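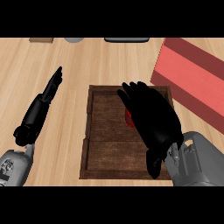 Pale honey planks, slight shift in tone between boards.

November 17, 2021
Finish tests, ash offcuts

Continued with the Ríos order. They want the tops kept as pale as possible and they don't want anything that looks like plastic, so polyurethane is out. Still comparing soap, Jomo white oil and the Novia hardwax.

Prep was the same for all boards. Planed, sanded 120, 150, 180, wiped with a damp rag, left to dry, then 180 again by hand with the grain. Ghazal Hashemi wanted to try going up to 240 on one of the hardwax boards. Did it on board F. It took less oil and looks a bit thinner than E, so I'd stay at 180.

Soap (A, B): 40 g flakes to 1000 ml hot water. Mixed it last night and it had set to a soft jelly by morning. Two coats, wiped off after ten minutes. Color is the closest to bare wood of anything we have. Grain raised badly on A and I had to knock it back with a gray pad. B was better, probably from the extra wetting before sanding.

White oil (C, D): stir it well, the pigment sits on the bottom of the can. I didn't stir enough for C and the first half is noticeably yellower. Redo C. D is even, slightly chalky in the open pores. Ghazal doesn't like the chalkiness. I don't mind it but the customer might.

Hardwax (E, F): one thin coat with the white pad, buffed off after 15 minutes. Warmer than the others. Lap marks on E near one end where I stopped to answer the phone.

Stain check on B, D, E. Coffee, red wine, olive oil, a wet glass. Left 2 hours, then wiped with plain water.
B – wine left a gray-pink ring, coffee faint, oil soaked in. Scrubbed with soap solution and the ring faded but is still there.
D – coffee faint, everything else came off.
E – clean apart from a dull spot under the wet glass.

The soap boards have only had two coats and the instructions from Idero call for at least four, so the wine result isn't really fair. Will put two more on B and repeat.

Also, the moisture meter is reading high on everything including the old maple shelf. Changed the battery, same thing. Don't trust any numbers from it this week.

The boards from the bottom of the stack have a brown streak at the heart side. Mark it before cutting and keep it to the underside. Light finishes won't hide it.

To do
Sand back C and start over
Coats 3 and 4 on B
Put a strip of tape over half of D and leave it in the window until February
Order more white pads, we are down to the last one
Ask Ríos whether the tops will be used for food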